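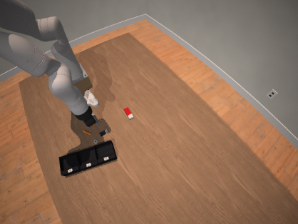 4. Adding a Vivley switch to the controller

This section covers joining one or more Vivley access switches to an Umulari controller. Complete section 3 (controller address and license) before you start.

Before you begin

You will need:
- the controller address and the admin password
- a console cable
- a free uplink port on the core switch
- firmware 9 or later on each Vivley switch

Caution: Joining a controller clears the local VLAN table on the switch. Export the table first if you plan to go back to standalone mode.

4.1 Connect the switch

1. Connect port 1 of the switch to the core. Leave all other ports unplugged for now.
2. Attach the console cable and log in as admin.
3. Type show version and check the firmware line. If the number is lower than 9, follow the upgrade steps in section 7 and then return here.
4. Type set mode managed and press Enter. The switch restarts. The status light blinks amber during the restart and turns solid amber when the switch is looking for a controller.

Note: On a stack, run step 4 on the lead unit only. The other members pick up the mode at restart.

4.2 Point the switch to the controller

5. Log in again and type set controller followed by the controller address.
6. Enter the join key. You can find it in the Umulari console under Fabric > Keys. Keys are case sensitive.
7. Wait for the status light to turn green. A first join takes almost 2 minutes.

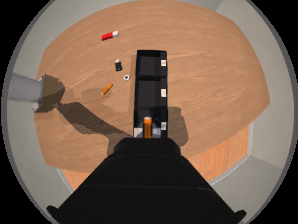 Round table, wood-grain top

8. In the Umulari console, open Fabric > Pending. Select the switch and click Accept.
9. Give the switch a name and assign it to a site. Names can be up to 38 characters long, with no spaces.

4.3 Load the flow rules

10. Open Policies and choose a rule set. Işık is the default set and suits most office networks.
11. Click Preview. Check the rule count at the bottom of the page. Each switch holds up to 3,000 flow rules - any rules past the limit are skipped and listed in the event log.
12. Click Apply, then plug in the remaining ports.

Caution: Do not remove power while rules are loading. If power is lost, repeat steps 10 to 12.

If the switch does not join

- Light stays solid amber: check the controller address and the uplink cable.
- Light blinks red: the join key is wrong or has expired. Create a new key and repeat step 6.
- Switch is green but not listed: clear the site filter at the top of the Pending page.

If the problem remains, save the event log and send it to Gurotance support with the serial number of the switch.

Next: 5. Setting up port groups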